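Resetting the Service Counter on the Skakside 381

Applies to Skakside 381 vans with the Atach dash unit, April build and later. Earlier vans use a paper sticker and have no counter.

Before you start

Change the oil and filter first. Fill to the upper mark on the dipstick, run the engine for a minute, shut it off and check the level again. Torque the drain plug to 35 Nm. Write the odometer reading in the service book.

1. Clear the counter

Close all doors and set the parking brake. Turn the key to position II without starting the engine. Hold the trip button until the display shows 476, then let go. Press once more within five seconds. The display goes blank and returns with the full interval.

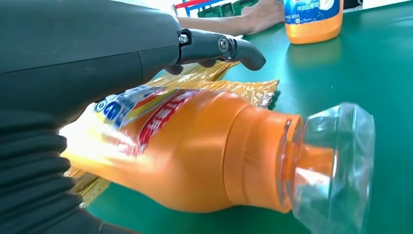 2. Check for stored codes

Turn the key off, wait, and turn it back to II. If code 637 comes up, the unit lost power during the reset. Charge the battery and repeat step 1. Any other code needs a reader; the Ganusis handheld works with firmware from this model year.

3. Record the reset

Enter the date and mileage on the inside cover of the book. Fleet vans serviced at Kocsis also get a line in the shop log.

Procedure by Kálmán Gulyás. Torque value corrected by Ildikó Erdős, October 2, 2022.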